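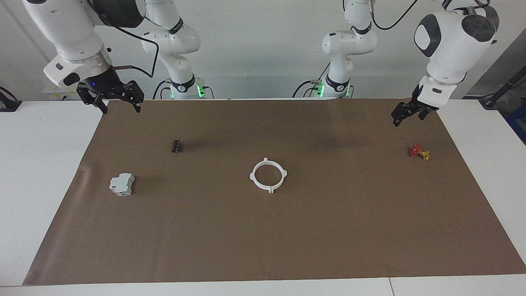
**Ticket:** Sorting cell, mixed returns, bench 2
**Site:** Prurnow, returns hall
**Opened by:** Derek Dobson, returns lead
**Status:** Open, monitoring
**Opened:** July 2026

### Reported problem

Cell stops and asks for an operator more often than it did at handover. Operators say they spend the shift walking back to acknowledge the same prompt. Parts affected are mostly small and dark, plus the ring brackets. Valves and DIN-rail devices sort without much trouble.

### Background

The cell replaced hand sorting of mixed electrical and plumbing returns from the Blackburn and Jundell depots. Parts are spread on brown paper, the two arms pick from either side, and anything the software can't class goes to the operator. Before February, four people sorted at benches. Two of them now run the cell and two moved to inspection. Batch size is 500 parts.

### Log

**Entry 1.** Pulled the stop history for the last 2,000 picks. 40 operator prompts. 26 of them are "grip not confirmed," the rest are "class uncertain." No arm faults and no communication faults.

**Entry 2.** Checked grippers on both arms. Fingers open and close to full travel. No play in the mounts. Cable routing at both wrists checked through the full range of motion, no snagging.

**Entry 3.** Ran the ring bracket alone, flat on the paper. The planner tries to close across the full diameter and gives up. It should take the band or one of the tabs. The grasp file for this part is the old one, written for a smaller bracket. Loaded the current file from Alard support. Ring now picks from the band.

**Entry 4.** Capacitors. The part rolls when the first finger touches it, and the gripper closes on nothing. Reduced approach speed and had the gripper close along the short axis. Better but not fixed. A part lying near a wrinkle in the paper still moves.

**Entry 5.** Paper. The sheet had a curled corner at the lower left and creases across the surface. Operators have been reusing sheets because the roll is kept in stores and needs a signature. Asked Derek to keep a roll at the bench. He agreed. Change the sheet at the start of each batch.

**Entry 6.** Reviewed "class uncertain" prompts with both operators. Most were for breakers lying on their side, which the software had only seen face up. The operators had been turning them over by hand before pressing Resume, so the system never got a label for the side view. Showed them the Teach option. Neither had been told it existed. It was left out of the handover sheet.

**Entry 7.** Derek reports that stops are still counted against the operator on shift. Operators were clearing prompts as fast as possible to keep the number down, and that also explains why nothing was taught. Asked for the count to be logged against the cell. He has taken it to the site manager, no answer yet.

### Changes made

- Grasp file for ring bracket updated
- Approach speed reduced for small cylindrical parts
- New paper at each batch start
- Teach step added to the bench instructions

### Still open

1. Capacitor pick near creases. Retest with fresh paper before changing the fingers.
2. Stop count reporting. Owner: Derek Dobson.
3. Inspection staff want to rotate back onto the cell one shift in four. Both need Teach training first. No date set.

Ticket stays open until one full batch runs with the new settings on each shift.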